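Speaker notes: Stamping and ink handling on a shared table
Grurnetside craft leaders' afternoon, July

Slide 1. Title
Wait for the door to close. Say that the handout has the supplier list and that nobody needs to copy from the screen. Start at 2.

Slide 2. Scope
This talk covers ink pads, stamped impressions and table layout for mixed activity sessions. It does not cover carving your own stamps. The Ploltville group has a separate sheet on carving, available at the back.
Define terms early. "Pad" is the inked surface plus its case. "Impression" is the mark on the paper. "Transfer" is ink anywhere else.

Slide 3. Pads
Dye ink soaks into the paper and dries fast. Pigment ink sits on the surface and stays open longer. For beginners on plain copy paper, use dye ink. On coated card, expect either type to smear if it is touched early.
Mention the Verby pads we use at Grurnetside. Felt top, hinged case. Re-ink from the edges inward and leave the case closed overnight before the next session. An over-inked pad floods the recesses of the stamp and the outline closes up.
Pause for questions on re-inking. There is usually one on mixing brands. Answer: don't mix dye and pigment on one pad.

Slide 4. Pressure and backing
Faint impressions have three common causes: a dry pad, uneven pressure, and a backing that gives. Treat them in that order. Tap the pad several times with light pressure; do not grind the stamp into it. Then press straight down on the paper, hold, and lift straight up.
A clipboard makes a workable backing. It is rigid, it moves with the sheet, and it can be turned to suit a left-handed person. Keep the stamp clear of the clip.
For rectangular outlines, check all four corners. A missing corner means the stamp was tilted. A doubled side means it slid on the way up. 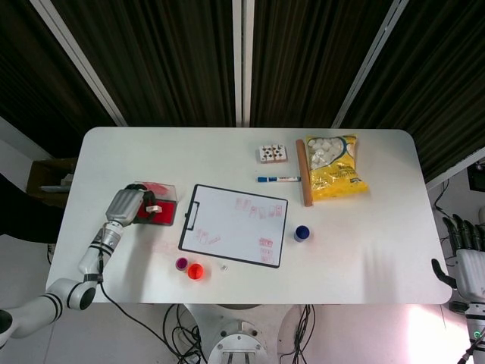
Slide 5. Transfer
Ink reaches the table by two routes: off the edge of the stamp while it is carried from pad to paper, and off fingers. Shorten the first route by putting the pad directly beside the backing board, on the side of the working hand. For the second, keep a damp cloth within reach and wipe the case as well as the hands.
On a smooth white top, wipe pale red smudges as soon as they are noticed. Test any cleaner on a hidden area first. Plain water and dish soap are enough for most dye inks.
Close the lid between impressions if the group is talking. An open pad loses moisture and collects lint.

Slide 6. What shares the table
Playing cards, a marker, a rolling pin and small capped containers often end up on the same surface as the stamping work. Sort them by how badly they take ink. Cards go farthest from the pad, faces down if the backs are already worn. A wooden rolling pin will hold a stain in the grain, so keep it at the back. Round items need a stop. Lay the pin against a folded towel.
Small clear parts such as beads and caps are hard to see on white. Give them a dark tray.

Slide 7. Stock figures
Read these out slowly.
Fang copy paper: 600 sheets per season.
Blank cards: 100.
Practice slips: 100.
The slips are cut from the copy paper and are not an extra order. Someone asked this last time.

Slide 8. Closing down
Pads shut first, then stamps cleaned on scrap until no color shows. Stamps are stored rubber side down, out of sunlight. Boards are wiped and stood on edge to dry. Used sheets stay flat until the ink has set; stacking them early puts a second, reversed mark on the back of the sheet above.

Leave slide 8 up during questions. Spare pads are in the gray crate if anyone wants to try the pressure exercise. Return the projector cable to the front desk.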